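홈 | 클라우드 | 스토리지 | 리뷰 | 문의

Clusance 백업 두 달 써본 후기

급하게 씀. 오타 양해. 원래 쓰던 데가 요금제를 바꿔서 갈아탐. 용량 800GB, 서버 5대. 초기 업로드는 밤새 돌렸고 아침 7시에 보니 끝나 있었음. 속도는 만족.

설치는 쉬움. 에이전트 깔고 토큰 넣으면 끝. 문서는 별로... 영어판이랑 내용이 다름. 보존 정책 설명은 세 번 읽어도 모르겠음. 결국 Jeltedlow 포럼에서 답 찾음.

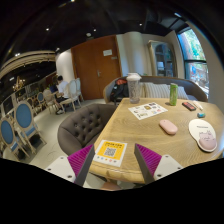
카페 테이블, QR 카드와 음료.

복원이 문제. 파일 몇 개는 금방인데 볼륨 통째로 되돌리려니 대기열에 들어감. 90분 기다렸음. 진행률 표시도 없음. 그냥 '처리 중'. 지원팀에 메일 보냈더니 답은 빨리 왔는데 "정상입니다" 한 줄.

요금은 단순한 편. 보관료 따로, 내려받기 따로. 근데 내려받기 단가가 요금표 맨 밑에 있음. 꼭 확인하고 가입하세요. 복원 테스트 두 번 했더니 10월 청구서가 생각보다 많이 나왓음. 알림 한도 걸어두는 메뉴는 결제 탭 말고 계정 탭에 있음. 왜 거기 있는지는 모르겠고.

콘솔은 깔끔. 검색 느림. 권한 설정은 Clalholm보다 훨씬 낫다. 읽기 전용 계정 만드는 데 1분도 안 걸림.

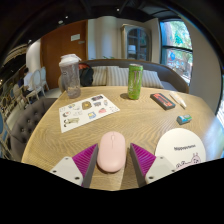

Radomír Hájek: 저도 볼륨 복원에서 막혔는데 리전을 바꾸니까 대기열이 없더라고요. 대신 리전 간 전송료가 붙습니다. 급할 때만 쓰세요.

오 이건 몰랐네요. 다음 테스트 때 해보고 본문에 추가하겟습니다. 일단 별점은 5점 만점에 3점. 백업만 보면 4점 줄 텐데 복원 때문에 깎음. 연간 결제는 아직 안 할 거고 월 결제로 계속 씁니다.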